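Open day at Sumedum: the walking track and the nursery

The Sumedum grounds were open to visitors on Monday, December 29, 2025, and I went along with Ayten Toprak. Entry was by gold coin. We parked in the lower paddock and signed in with Glenys Costigan, who gave us a photocopied map.

The track to the nursery is 312 metres by the map. It is plain dirt the whole way, wide enough for a ute, with trees and low growth on both sides. In the middle of the day the shade was patchy, so bring a hat. Prams should manage, though the ground is a bit uneven.

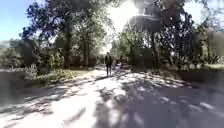 The nursery

Folasade Danladi runs the potting area and showed us the seedling benches. They raised 2000 tubes this year, mostly wattles and grasses. The tour took 50 minutes, including questions about watering. Tubes were on sale near the gate, cash only. I bought two wattles and Ayten chose a grass.

Tea and scones were served in the Edet shed. The kettle was slow and the jam was good.

The next open day is in September. Bookings for the tour are through Nkechi Tijani at the front office.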